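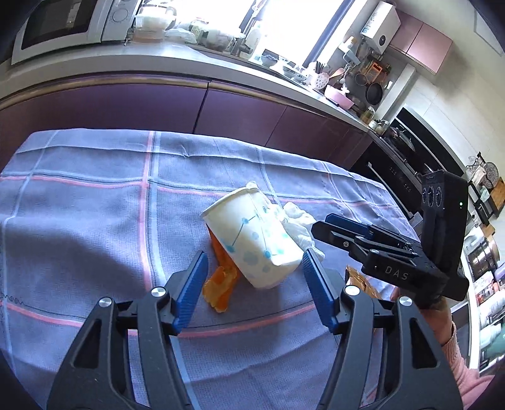 The checked cloth and what was left on it: a paper cup, a tissue and snack wrappers.

Clearing up after tea at Brennan

The kitchen at the Brennan rooms gets more use than any other part of the building, and the table gets most of it. Four groups now share the space, with a fifth starting in March, so the kitchen roster has been redone and is taped inside the pantry door.

A few points on clearing the table. Paper cups go in the general rubbish, as the Zosadstead depot does not take them with the cardboard. The same goes for tissues and for chip and biscuit packets. Please check under cups and plates for small wrappers before shaking out the cloth, and shake it over the bin and not off the back step. The ants have been bad this year.

The tablecloth is washed after every six bookings. Cold wash, no bleach, and hang it by the short side. A spare is in the second drawer, under the tea towels.

Anything left on the counter should be in a closed container with a name on it. Food without a name is thrown out when the next group comes in. Jars and bottles can stay by the window if they are in use.

Paper cups are 75 cents a sleeve from the Girnau store while the current box lasts. Groups that would sooner use mugs are welcome to, but they need to be washed and put away before the lights go off. Bomwood has offered us a second bin with a lid, and it will go beside the table once it arrives.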